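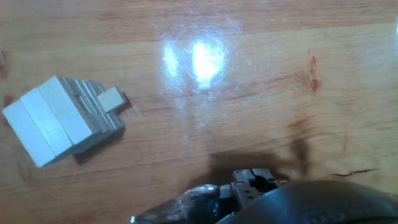
Ballia College Robotics Club – Media Release

Students in the Ballia College Robotics Club are spending their February afternoons on a problem most people first meet at a family games night: how to handle a tower of wooden blocks without knocking it over.

The project, called Kokik, asks student teams to program a robot arm to grip, lift and place small stacks of blocks on a timber tabletop. It is the club's biggest program yet, with 21 students signed up and a showcase planned for the end of term.

"They walk in thinking the arm is the hard part, and then they meet the blocks," said Kevin Duggan, who teaches automation at the college and runs the club. "If you close the fingers a touch too hard, the middle layer shoots out. I love watching them work out why – there's a lot of kneeling down to look at things side on."

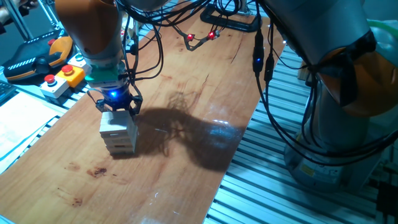
A gripper holds a stack of wooden blocks at the Kokik workspace.

Each team writes its own code, keeps a logbook and has to explain every failed attempt as well as the good ones. The club has logged 1,087 attempts so far and hopes to reach 2,000 by the showcase. The logbooks record finger opening, approach height and speed, along with plenty of colourful remarks in the margins.

Second-year student Treasa Gilmartin leads the Mbeki team, which is working on stacks whose layers don't line up.

"A neat stack is fine, we had that early on," she said. "An offset one makes you decide which blocks you're going to trust. We rewrote our approach move so many times I can recite it, and I'm still excited to go in and change it again!"

The showcase will be held in the Drelano Building and is open to families, local schools and anyone curious about robotics. There is seating for 145, and entry is free. Teams will run their programs live and take questions at the benches afterwards.

Schools wishing to bring a group can contact the club through the college front office.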